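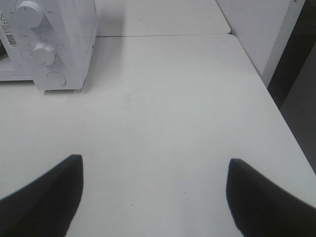 Photo: Maja Dudek

Surfaces and Finishes, Week 5: Why White Is Never Just White
Handout to go with Wednesday's lecture, October 4, 2023

Welcome back, everyone, and thank you for the lovely sample boards you turned in last week (I have them all, they are safe, and you will get them back with my notes). Today we are talking about white surfaces, a subject I could happily go on about for a whole term, so please stop me if I wander.

Let's start with the thing that trips up almost every new designer. You pick a white from a fan deck, you love it, the client loves it, and then it goes into the room and looks blue, or pink, or like old dishwater. The paint hasn't changed. A white surface sends back most of the light that falls on it, so whatever color is in that light comes back to your eye along with it. North windows lean cool. A late afternoon sun through a west window leans warm, sometimes very warm. A red brick wall across the alley will put a blush on your ceiling, and a lawn will turn it faintly green, which I have seen with my own eyes in my own kitchen!

Undertone
Most whites sold for interiors have a small amount of some other pigment in them, often black, yellow oxide, or a little red or blue. On a single chip you can hardly see it. Put two chips side by side and it jumps right out. For this reason I would like you always to compare whites in groups, never alone, and to include one plain sheet of printer paper in the group so that you have something steady to look back to.

Our studio exercise uses two made-up palettes that some of you will remember from the spring workshop in April. Firnum is the cool set, with grays and a touch of blue. Sabatier is the warm one, and it runs from a soft cream to something close to oatmeal. There are 33 chips between the two. Please don't write on them.

Sheen
Matte finishes scatter light in all directions, so the surface looks calm and its color stays fairly even as you walk past. Gloss sends light back more like a mirror, and you see the window, the lamp, and every bump in the plaster. Matte hides an uneven wall very kindly. It is less kind about fingerprints, and on desks and counters it can take on smudges that show when the light comes in low. Somewhere in the middle you have eggshell and satin, and a great many projects end up there after a long talk.

When two white pieces sit edge to edge, check them together at the joint. A slight difference in sheen will show there first, even when the colors are the same on paper.

A short case: the Enilley reading room
Enilley is a small library job I worked on years ago. The room had long shared tables, and the first plan called for a bright gloss white on all of them. Readers at the test table complained of glare within 10 minutes, so we moved to a matte white with a bit of gray in it and left the walls as they were. The room felt quieter, and the pages of the books looked brighter next to the tabletop. I still have the sample somewhere.

For next week
Read the chapter on reflected light, through the section on metamerism. Tape four white chips to a card and look at them in the morning, at noon, and in the evening under a lamp. Write down what you see in ordinary words; "a bit like skim milk" is perfectly fine. Bring the card with you, and a pencil.

Office hours are in room 577, right after class. Knock loudly, the door is thick.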